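New results from the pushing project with Fabrice Perrin. Short thread.

The question: can a policy learn to sort blocks by color using one rod finger, with no grasping at all? We trained on 400 teleoperated demos, all collected on the Sadstead bench.

The change from our December version is how we label the demos. Back then each one got a single instruction for the full episode. Now we cut it into short pushes and label each push after the fact.

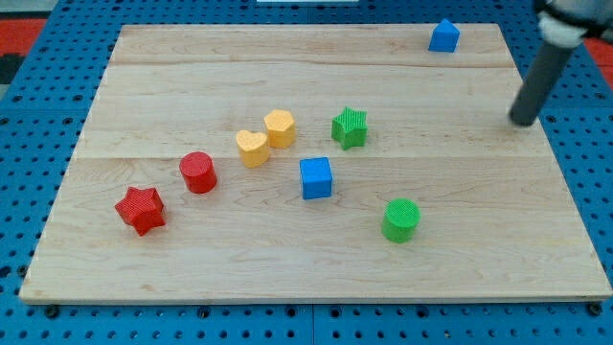 Sadstead bench, mixed shapes in red, yellow, green and blue. Rod finger at right.

Same demos, same network, only the labels differ. Episode labels: the policy finished 2 of the 6 test layouts. Push labels: all 6.

Stars are still the weak spot. If the rod lands between two points, the block spins and the next push starts from a bad angle. Cylinders roll off line less than we expected.

Six layouts is a small test. Next we run the same comparison on the Vermeulen bench, then write it up. Labeling code goes out with the paper.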